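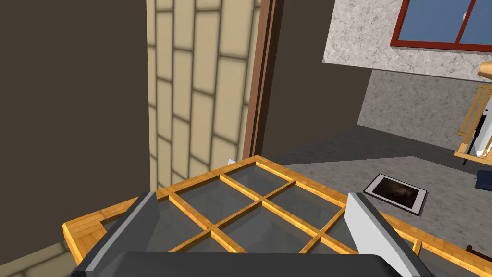

Wiesława Pawlak
Maintainer, planning and contact modules, Fatamano

fatamano-dev list
Posted in August, 14:20
Subject: Re: double door task: planner stalls on glazed leaves

Kacper Grabowska wrote:

> I am on the current Fatamano head with the Drurneck house scene. The
> two-arm task on the glazed double doors stalls in the approach phase.
> The planner finds a pregrasp for the left arm, then reports "no
> collision-free path" for the right one until it hits the iteration
> cap (600 in my config). With the solid gray door in the same house I
> don't see this at all.
>
> Things I tried:
>
> - raising the cap (slower, same result)
> - dropping the margin on the right arm to zero (finds a path, then
> the fingers go through a muntin)
> - turning off the depth layer (works, but then the arm has no idea
> where the leaf is once it has moved)
>
> Is this a planner problem or a map problem? And is the grasp on the
> wood frame even the right thing to ask for?

It is mostly a map problem, with one planner bug on top. I reproduced it on a clean checkout with your config. Taking them in order.

1. Glass in the depth layer

The panes in that asset are translucent. The renderer blends them in the color image, so you see the gray through them, but the depth pass has a separate setting for whether a blended surface writes depth. In the Drurneck scene it is set per material and the value is not consistent. The left leaf writes depth for the panes. The right leaf does not, so the rays go on into the room and come back with the wall, the table or the window at the far end, depending on where the camera is.

The occupancy update then does what it was told to do. It marks the muntins as occupied from one view and clears them from the next, as rays that pass close to a muntin edge get binned into the same voxel. With the default voxel size the muntins are thinner than a voxel, and that is enough to make them flicker. I logged one approach and got 213 voxels on the right leaf that changed state at least twice. On the left leaf the number was too small to matter.

The solid door has no panes, so none of this applies to it.

You can work around it today by forcing depth writes on the glass for both leaves:

 scene.materials.glass.depth_write = true
 map.clear_policy = "conservative"

The second line matters as much as the first. Conservative clearing means that a voxel is only freed when the ray passes through its inner core. It costs some update time. On my machine the map step is still well inside the control period.

If you want real sensor behavior, where the depth camera returns garbage on glass, this is the wrong fix and you should use the Spanos noise model for the panes. That has to go with a leaf model (see 3), or you are back where you started.

2. The planner bug

After fixing the depth I still had a stall, less often. The right arm was being checked against a stale copy of the left arm. When both arms are planned in one call, the second planner takes the swept volume of the first as an obstacle. If the first plan is shortened in post-processing, the swept volume is supposed to be rebuilt, and it was not. The right arm was avoiding a left forearm position that was no longer in the plan. 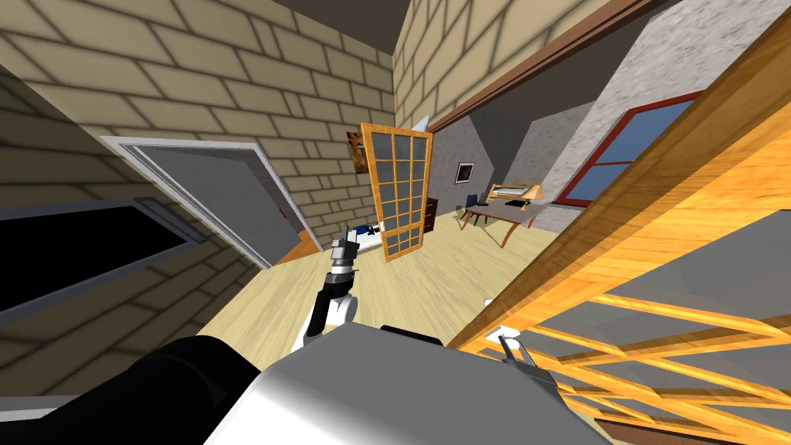

The stale volume is worst when the left arm is raised high and the robot base is tilted or close to an obstacle, as the unshortened path tends to take the elbow outward. In your log the first plan had 191 waypoints before shortening and 155 after, and the removed ones are nearly all in the elbow swing. The patch is on the branch "swept-rebuild". It is a small change in the dual-arm wrapper plus a test. Genowefa Szczepańska has looked at it and asked for the rebuild to be skipped when shortening removes nothing, which I have added.

Please run it against your config before I merge. I would like to know in particular whether the time per call changes for you. The rebuild is one pass over the links and should not show up, but your link meshes are finer than mine.

3. Model the leaf, don't map it

Your third experiment is the useful one. With the depth layer off, the approach works and tracking fails. The answer is to take the leaf out of the occupancy map and keep it as an articulated object with one joint. Each leaf gets:

 - a hinge axis (fixed, read from the scene or estimated once)
 - an angle (tracked)
 - a collision shape (frame plus muntins plus panes)

The map then masks any depth point that falls inside the predicted leaf volume, with a band for angle error. The planner sees the leaf as a body with a known pose. The panes can be one thin box for the whole leaf. You do not need a box per pane, and I would advise against it: the lattice gives the planner a set of small holes which it will try to put a finger through.

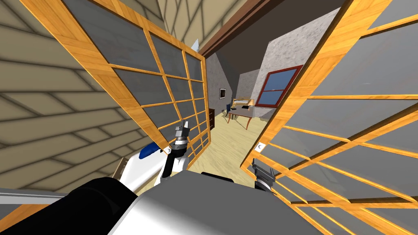 Angle tracking should use the outer frame only. The muntin grid is periodic, and a plain ICP fit will slide by one cell and report a low residual while doing it. I have seen the estimate jump by a full cell when the leaf was at a steep angle to the camera. The outer frame has two long edges and corners, and when at least one corner is in view the fit is stable. When no corner is in view, hold the last angle and let the variance grow. Don't extrapolate from the commanded arm motion unless you have contact.

On your last question: yes, ask for the grasp on the outer frame. The frame is wide enough for the fingers from both sides and stiff in the contact model. A grasp on a muntin will solve, but the muntin is a separate shape in the asset and the contact solver gives you chatter at the joint between shapes. If you see the leaf buzz when the fingers close, check which shape id is in contact first.

For the hold itself I use a force limit with a slow ramp, and let the wrist be compliant about the hinge axis and stiff in the others. If you leave all axes stiff, any error in the hinge position turns into side load on the fingers and the grasp creeps along the frame.

4. Open items

 - Per-material depth flag. I think the scene loader should warn when two materials with the same base name disagree. Bogumił Jabłońska owns the loader; I have filed it there.
 - Masking band. Mine is a constant. It should scale with the angle variance.
 - Two leaves, one frame. Nothing stops the two predicted leaf volumes from overlapping near the closed position -- the mask takes the union, so the map is fine, but the collision check between leaves has to be disabled by hand.
 - The small fittings on the leaves have their own collision shapes. I drop them from the planning model and keep them in the physics.

Send me the log from the patched branch with the contact channel on, and the seed. I don't need the camera streams.

Wiesława

Fatamano developer list -- hosted by Mestley -- contact: list owner -- back to top

Recent in this list:
Conservative clearing and map update cost
Re: Spanos noise model on mirrors
Loader: duplicate material names (Bogumił Jabłońska)
Hinge axis estimation from two views (Halina Gajewski)
Dual-arm wrapper: order of planning calls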